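Über uns

Hallo und schön, dass du hier gelandet bist! Ich bin die Stimme hinter Wandico, dem Podcast über alte Kriminalfälle, und weil mich in letzter Zeit so viele Mails mit „Wer macht das eigentlich?“ erreicht haben, gibt es jetzt endlich diese Seite.

Angefangen habe ich im Mai vor ein paar Jahren am Küchentisch, mit einem geliehenen Mikrofon und einer Folge über einen Juwelendiebstahl, die ich heute kaum noch anhören kann (viel zu schnell gesprochen, und im Hintergrund läuft die Spülmaschine). Inzwischen sind es 116 Folgen, und rund 2.000 von euch haben den Newsletter abonniert. Wahnsinn!

Mich interessieren vor allem Fälle, die in keiner großen Doku vorkommen: Fälscher, Heiratsschwindler, verschwundene Testamente, ab und zu auch ein Mord. Ich lese Prozessberichte, alte Zeitungen und alles, was mir Archive herausgeben, und erst wenn ich den Ablauf im Schlaf erzählen kann, setze ich mich ans Mikro. Das dauert manchmal Wochen, und ja, manchmal müsst ihr deshalb auf eine Folge warten.
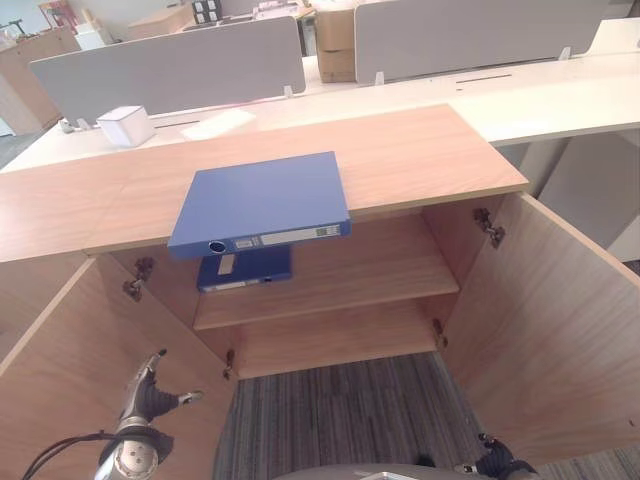 Was ihr bei uns hört

Wandico ist die Hauptsendung, meistens 70 Minuten lang, ein Fall pro Folge. Mivari ist die kleine Schwester: 20 Minuten, ein Gespräch mit Leuten, die Krimis oder Sachbücher über echte Fälle schreiben. Da wird viel gelacht, auch wenn das Thema finster ist. Und dann gibt es noch Quintela, unseren Lesekreis, in dem wir jedes Mal ein Buch auseinandernehmen – mitmachen darf jeder, auch wer nur bis Kapitel drei gekommen ist.

Was ich nicht mache

Laufende Verfahren lasse ich liegen, bis ein Urteil da ist. Namen von Angehörigen nenne ich nur, wenn sie selbst damit einverstanden sind. Nachgestellte Notrufe mit Gruselmusik gibt es bei mir auch nicht, die kann ich schon als Hörerin nicht leiden.

Schreib mir

Kennst du einen Fall aus deiner Gegend, oder habe ich irgendwo ein Datum verdreht? Dann nutze bitte das Kontaktformular, ich lese alles selbst. Schnitt und Ton macht übrigens das Studio Flukden, Beschwerden über meine Witze gehen trotzdem an mich.

Zuletzt aktualisiert: 19.9.26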